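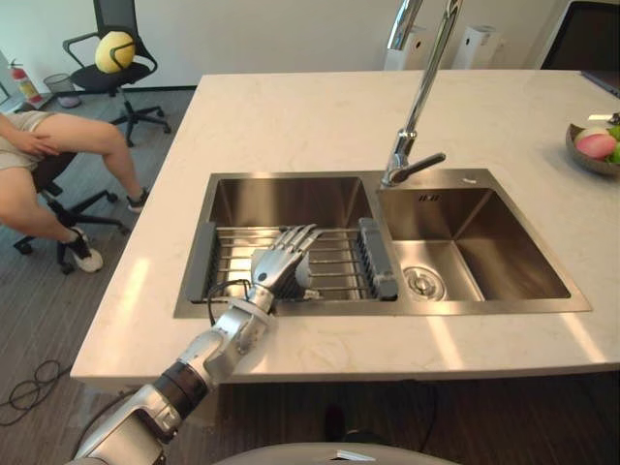
Cataloging assistant, Japanese prints (part-time, fixed term)

The Femmont Collection is looking for a cataloging assistant to help describe its holdings of Japanese woodblock prints. The post runs for 13 months at 12 hours a week.

The collection has 155 actor prints and a smaller group of landscapes, most of them bought by the Borkel family and given to us in January. Few have been properly described. Many still carry the dealer's old labels, and some of those name the wrong actor or the wrong play.

What you will do:
Record title, artist, publisher, seals and size for each sheet
Identify actors and roles from crests and inscriptions
Note condition - fading, wormholes, trimmed margins, backing paper
Write a short public text of no more than 200 words for selected prints

What we ask:
Reading knowledge of Japanese, including some older script
Experience handling works on paper
Clear written English

A degree in art history is welcome but not required. Training in our database, Yeoman, is given in the first week.
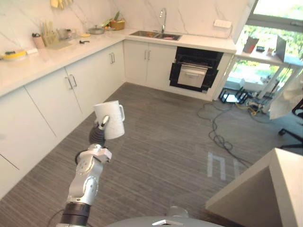

One applicant in the last round asked whether reading cursive script was a must, and said that printed signatures were fine but long poems were slow going. That level is enough for this post. Difficult inscriptions are set aside and sent out to a reader.

To apply, send a resume and one sample catalog entry, on any print you like, to the Print Room, Femmont Collection, Nedinside. Interviews are held in person - we will ask you to look at two or three sheets with us.

Posted March 2025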